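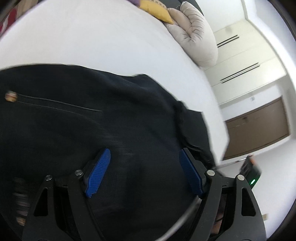

Folding tips for the Mimum hand gripper set

The Mimum set is a pair of hand-held grippers sold for recording household chores, so that a folding robot can be trained on them later. Andbridge rents the pair by the month and sells it outright. We rented one in April and used it for laundry, nearly always on a bed. The tips below are the ones we still follow. The last part covers price and what we'd change.

Setting up

Use a bed if you can. A table is easier on the back, but most tables are too small for anything with sleeves, and the pads knock against a hard top when you reach under an edge. A mattress gives a little, so the finger can press down and get below the cloth.

Pull the sheet tight before you start. If it's loose you will pick it up along with the garment and have to let go of both. A plain sheet also makes the edges of dark clothes much easier to find.

Push pillows and cushions up to the headboard. You need clear space on the side you are folding toward.

Charge both units overnight. Ours went from full to the warning light in 97 minutes of steady use, and the right one always gave out first.

Picking up cloth

Open the jaws less than you think you need. Wide open, the pads land on either side of a wrinkle and slide over it when they close. Come in with a small gap, press, then squeeze.

Take hold at a corner or a doubled edge. Single layers of thin jersey slip out when you lift. Hems, cuffs and waistbands hold well.

Stay off buttons and rivets. The blue ribbing on the pads grips fabric nicely, but metal sits on top of the ribs and the jaw can't close. On jeans and jackets, move over a couple of inches and take the seam.

Squeeze and hold for a count of two before lifting. The linkage has some play in it, and an early lift loses the corner.

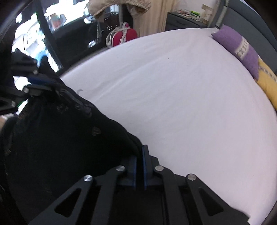 Large dark pieces are the hardest thing we fold, and they need both grippers from the start. Set one at the upper end of the cloth and the other at a folded corner nearer to you, as with the black one on the white sheet, and keep the edge between them straight before anything moves. Then lift both together, keep them low, and carry the edge across. If one side gets ahead, put the cloth down and take it again. Trying to correct it in the air makes a twist that you will have to flatten by hand.

For shirts, fold the sleeves in first, one at a time, with the other gripper resting on the shoulder seam as a weight.

For towels, take the two corners of a short side and walk them over. Towels are a good first job. We did 30 of them before moving on to clothes, and it was time well spent.

Don't smooth with the tips. They leave lines in soft knits. Close the jaws and use the flat outside of the pad — slowly, from the fold outward.

Care

Wipe the pads with a damp cloth after every 5 loads or so. Lint packs into the ribs and the grip goes slick. An old toothbrush gets out what the cloth leaves behind. No oil on the pivot pins. The manual says to keep them dry, and oil will end up on the laundry anyway.

Check the openings in the arms for loose threads. One long thread around a pin was enough to make ours stick half open.

Price and verdict

The pair lists at $3,000, with spare pads included. The Soltance grippers cost less and feel lighter in the hand, but their smooth pads dropped bath towels on us again and again. Ledesma has a heavier model that we haven't tried.

What we'd change on the Mimum: a softer trigger, a longer wrist strap and pads that swap without a screwdriver. Our hands were sore after an hour. For a short job we'd rent. If you plan to record laundry every day, buy the pair and order a second set of pads with it — ours took two weeks to arrive.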